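We use cookies to remember your reading level. Accept | Settings

How a Gripper Learns to Hold Things
By the Zelier Workshop Desk
May

A gripper is the part of a robot that holds objects. The simplest kind has 2 jaws that open and close. At the Zelier shared workshop, members are building a pair of them for a project called Illska.

The build starts with the jaws. Each jaw is cut, sanded and fixed to a slider. When a person squeezes the handle, both sliders move toward the middle by the same distance. If one moves farther, the object gets pushed sideways. The workshop went through 9 versions of the slider before the jaws met evenly.

These grippers have no robot arm attached. A person carries them by hand and does a job while a camera records. Later, a computer studies the recording and works out where each gripper was and how it turned. A robot can then practice the same movements.

To find a gripper in a recording, the computer needs something easy to spot. A marker is a square pattern in black and white. The computer knows the real size of the square. If the square looks small, it is far away. If it looks slanted, it is tilted.
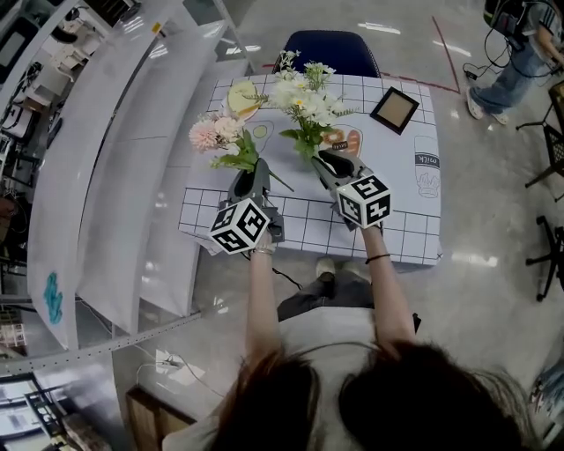 Illska uses markers on cubes because a flat marker disappears when it turns away from the camera. A cube has another side to show. Each gripper carries two white cubes with patterns on the faces, so the computer can still follow it while the jaws hold a bunch of artificial flowers by the stem. Stems are a useful test for jaws. They are thin, and a bad grip lets them spin.

The next test list has 18 objects, beginning with a spoon.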